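Flodanow FT-2 Tabletop Work Cell
For shop-floor and household task trials

Overview
The FT-2 is a single-arm bench cell for buyers who want to know which chores a machine can do at their site today. It ships with mount, controller, wrist camera and the Halvorsen task library. Teach mode requires no programming.

Specifications
Work area: 700 x 700 mm
Reach above table: 450 mm
Task library: 234 routines
Supply: single phase, standard wall outlet

What it handles now
Sorting rigid parts by shape. Moving cups and boxes between marked positions. Wiping a flat, clear surface. Loading trays where every slot is the same size.

What it does not handle reliably
Folding clothes of mixed sizes. Picking up thin film, wet cloth or tape ends. Clearing a table set by someone else. Routines in this group are supplied as trial versions and should be run with an operator present. On these tasks a person is still faster, often by a wide margin.

Table marking
The cell finds its origin from a cross laid on the table in painter's tape. Use a matte surface in a plain color. The strips do not have to be square to the table edge, but they must cross fully. Press down any lifted edges before calibration and replace torn strips.

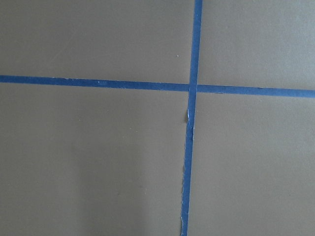

Origin cross in blue tape. Lower strip edge is frayed, with a small lifted flap: replace before calibration.

Options
Stusex soft finger set
Kevatico raised table, adjustable feet
Spare wrist cable

Lead time is quoted at order. Trial units are available to shops running over one shift per day.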